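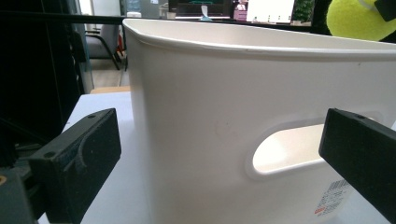 Do You Need to Buy Anything to Get Organized?

05/07/2023

Every spring the ads come back, and every spring I get the same letters. Should I sign up for the Plomholm decluttering course? It runs 20 lessons and costs $133, and the sales page promises a "lighter home for life." I read the free lessons. The first told me to sort my things into piles. The second told me to feel calm about the piles.

I have my doubts about the whole business. A closet is full when more comes in than goes out, and a course is one more thing coming in. So are the bins. I have a white plastic one with a barcode label on the side, and it has never made a decision for me. It holds whatever I put off deciding about.

Then there is Findero, the app that keeps a list of what you own and where you put it. A reader named Briggs tried it in March and entered more than 200 items before he quit. He says he still can't find the tape measure, though he knows which drawer the app thinks it's in. I'd call that a fair test.

What does work? Less than the experts claim. Stop buying spares of things you rarely use. Give the box of cords one evening and be rude about it. If a friend offers you a free lamp, say no - you have lamps. And leave the attic alone if it isn't bothering you. I've never seen proof that a tidy attic makes anybody sleep better, whatever the Plomholm people say.

Mirjana Milošević

Comments (3)

Justen: I took the course. Lesson 9 is good, the one on paper. The rest you could get from your mother.

Pat in 2B: What about kids' artwork? You always skip that one.

R. Dole: Disagree about the attic. Mice.

Recent items
Are Extended Warranties Ever Worth It?
The Trouble With Meal Kits
Cheap Fans, Tested in a Hot Kitchen
Letters: More on Gym Contracts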